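Club notes, September

The laundry team finally has a plan for the year, so I want to get it written down before everyone forgets what we agreed to. I say team, but at Dascombe the robotics club splits into small groups every fall and ours is the one that nobody fought over. The other group got the line followers. We got shirts.

The task comes from the Hanard challenge, which our club has entered before but never in the household category. You have to take a T-shirt that has been dropped on a flat surface and end with a folded one inside a marked rectangle. You get two tries per shirt. The judges pick the shirts, so you can't train on one favorite and hope. Points come off for sleeves sticking out, and a fold that slides apart when it is lifted scores nothing.

Last spring I would have said the folding was the hard part. After two months of reading what other student teams wrote up, I think the hard part is the step before it, getting from a heap to a shirt that is lying flat and facing a known way. Once the shirt is flat, the fold is four moves. Getting it flat can take any number of moves, and you have to decide each time which bit of cloth to pull.

So we are collecting examples first and training second. Our target is 200 complete folds by winter break, each one recorded from start to finish. We picked the number partly because it fits the meeting schedule and partly because the Cloutier team posted their results last year and said they saw the biggest jump somewhere before that point. They used towels, so I am not sure how much of it carries over. A towel has no sleeves.

We spent most of one evening arguing about starting positions. One side wanted every shirt laid out neatly, chest up, collar away from you, so the model could learn the fold itself without noise. The other side wanted them tossed. I was on the neat side and I lost, and I have since come around. If every recording starts tidy, the first sleeve that lands under the body will stop the whole thing.
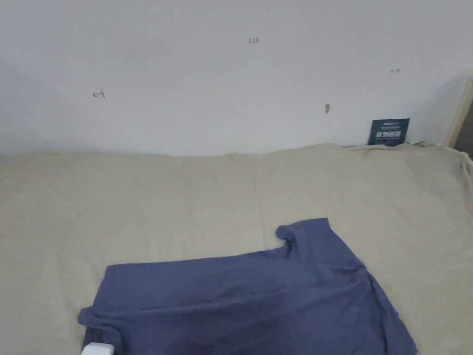 We settled on three kinds of start. Easy is spread out flat with everything showing. Medium is mostly flat with one sleeve or the hem doubled over. Hard is dropped from shoulder height and left however it falls. Most of what we have so far is medium, and those are the recordings I like best, since you can see the person doing the task stop and choose where to grab. In the easy ones we all rush.

Rushing is a bigger problem than I expected. After ten or so folds you get quick and sloppy, and you start smoothing with the side of your hand – or trying to – in ways a two-finger grip can't copy. We now have a rule that you do eight folds and then swap out. We also write down the failed ones and keep them in a separate folder. I threw away a whole batch of failures in the first week and I wish I hadn't.

Labeling is the dull part. Each recording gets a shirt number, a start type, and a note for every regrasp. We use a program called Anda that an older club member wrote before graduating, and it works fine as long as you save after each clip. It does not save by itself. I have lost an evening to that.

The budget question is mostly settled. The school gave us 3000 dollars for the year, and more than half of it is spoken for by the two arms that both groups share. What is left has to cover entry fees, travel, and a spare set of fingertips. Shirts are free. We asked for old ones at the first meeting and now have two full bags, in everything from kids' small to a size that could cover a desk.

Next up is the first real training run. I expect it to be bad. The plan is to try it on easy starts only, see which of the four moves it gets wrong, and go back and record more of that one. If the sleeves are the trouble, as I think they will be, we may do a week of nothing but sleeves.

Meetings are still at 3:30 in the upstairs room. Bring a shirt if you have one you don't want back.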